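Virnerer Bench Kit, Two-Arm
Item 3032
In stock, ships flat

Two-arm tabletop setup for manipulation research. Same bench our own method group uses for the Nando sorting work, so the settings below are the ones we run, not brochure ones.

What you get
Two black arms, side mounted, one left one right
Gripper on each, two fingers
Black aluminum extrusion frame, bolts, corner plates
Wood top, butcher block, oiled
Cable set, spare finger pads
Nando software, one seat, no yearly fee

What you don't get: a computer. Bring your own. Spec sheet is on the downloads page.

What Nando does
Short version. Most two-arm policies get trained with both arms in one big action vector. Works fine till one arm has nothing to do, then it drifts. Nando trains a small gate on top that decides, per step, which arm leads and which one holds. The holding arm gets its target frozen. That's pretty much the whole method. Paper has the math, email us for the draft.

Result so far
300 demos on the pharmacy packing task, small stuff into a basket. Zoubi baseline (joint action vector, no gate) trained on the same 300. The gated one had fewer dropped items and a lot less of that idle-arm wobble. Biggest gain on tubes and small bottles. Flat boxes, no real differnce between the two. Cloth we haven't scored yet, ask again in December.

Training time 24 hours on one card for either version. The gate adds next to nothing.

Known problems
Gate flips back and forth when both arms are equally close to an item. We added a short hold after each switch, helps, doesn't fix it.
White bottles close together still get grabbed as a pair now and then.
Shiny caps under window light. Pull a blind.
Left arm base gets loose if you skip the thread lock. Don't skip it.

Setup
Leave the frame bolts finger tight untill both arms are on, then square it up and torque. Run the home routine from the tray icon. Calibrate each gripper seperately, left first. Takes a coffee.

Items in the packing task: first aid kit, vitamin bottle, ointment tube, small pill bottles. Buy them at any drugstore, brand doesn't matter much. Object list and demo files come with the software.

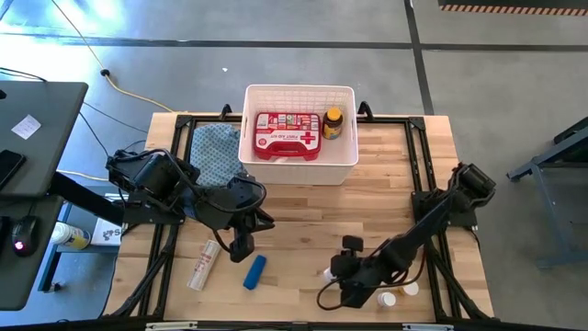
Kerstin Brekke wrote in to ask if the gate still pays off when one arm could reach everything by itself. Her lab swapped in a narrower top and saw the right arm leading almost all the time, and she wondered if they'd be better off with the plain Zoubi version.

Fair question. On a narrow top, probably yes, use Zoubi. It's in the same install, change one line in the config. Eun-seong Kwon is running a narrow-top comparison now and the numbers go on this page when they're in.

Add-ons
Gollanetti soft finger pads, set of four
Longer cable set
Second software seat
Part 2034, clamp-on rail for an overhead light

Lead time on the pads is longer than the rest, order them together with the bench if you want one shipment. Quotes by email, include your shipping zip.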